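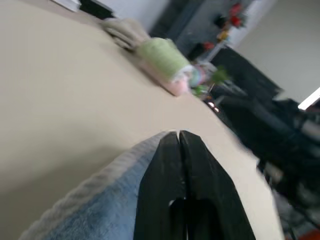 Illton Blog Archive, 1.2

Personal blog posts and family updates, collected as plain text

Summary

This package holds 1560 posts from 97 personal blogs. Most were written by college students and recent graduates who used a blog to keep friends and relatives up to date: new babies, roommates, road trips, exam weeks, moves to another state. The posts were hosted on Basum, a small blogging service that closed its public pages. Authors were contacted before the shutdown and asked if their writing could be kept. Only blogs with a written yes are in here.

The archive is maintained by Teófilo Palomino. Version 1.2 was released on 5 April 2023.

What is in the package

posts/ has one text file per post, UTF-8, named by blog number and post number
comments/ has one text file per post that had comments
index.csv has one row per post
blogs.csv has one row per blog
removed.txt lists the post numbers that were taken out after the first release

There are comments on 536 of the posts. The rest either had none or had comments turned off. Basum did not store the difference, so the index leaves that column blank for both.

Columns in index.csv

blog_id - matches blogs.csv
post_id - unique within a blog, not across the archive
title - as typed by the author, blank if there was none
year, month - from the server record
words - counted after cleanup
tags - the author's own tags, separated by semicolons
recap - yes or no, see below

The exact day and time of each post were dropped on purpose. If you need the order of posts within a month, sort by post_id.

Recap posts

A lot of these writers would go quiet for several weeks and then put up one long post covering everything they had missed. We marked these with recap = yes. There are 279 of them. The label was added by hand, using one rule: the post has to say, in some form, that it is catching up on a gap. A long post that just happens to cover several events does not count. Two people labeled every post and Teófilo settled the ones they disagreed on. The original labels from both readers were not kept, so we can't give an agreement score.

September has more recap posts than any other month. Many of them cover the summer and the move back to campus. If you are sampling by month, keep that in mind, as a random draw from September will look quite different from one in spring.

Cleanup

Basum exports came as HTML with a lot of leftover template code. The script in tools/strip.py removes sidebars, visitor counters, and the "currently listening to" box. Line breaks inside posts were kept. Spelling was left alone, and so were all-caps passages and double spaces after periods. Emoticons are as typed, except that Basum turned some of them into small image files. Those were changed back to text where the file name made it clear which one it was, and replaced with [icon] where it didn't.

Photos were not collected. Where a post had one, the text has [photo] on its own line, followed by the caption if the author wrote one.

Names and privacy

Last names, phone numbers, street addresses, and email addresses were replaced with tags such as [LAST] and [PHONE]. First names of adults were kept when the author agreed to it, and swapped for another first name when they didn't. Children's first names were always swapped. A given child has the same replacement name through the whole blog. School names were changed too: Harms and Ostow in the text are stand-ins for two campuses, and they should not be looked up as real ones.

Dorm names and nicknames for fraternity and sorority houses were left in unless the author asked otherwise.

Known problems

Blog 14 has posts 30 through 41 out of order. The server record was damaged and we could not tell the right sequence.
Blog 52 switches to a second writer partway through - the author's sister took over for a semester. blogs.csv shows it as a single author.
Some curly quotes come out as question marks in older posts. Fixing these by script broke real questions, so they stay.
Word counts in version 1.0 included captions. From 1.1 on they do not.

Use

You may use the archive for research and teaching. Please do not repost whole blogs, and do not try to work out who the authors are. Short quotes are fine if you give the blog and post number.

Authors can have a post or a full blog removed at any time. When that happens we issue a new version and add the numbers to removed.txt. If you hold an older copy, delete the listed files from it.

Changes

1.2 - recap column added, two blogs removed at the authors' request
1.1 - word counts redone, comments moved to their own folder
1.0 - first release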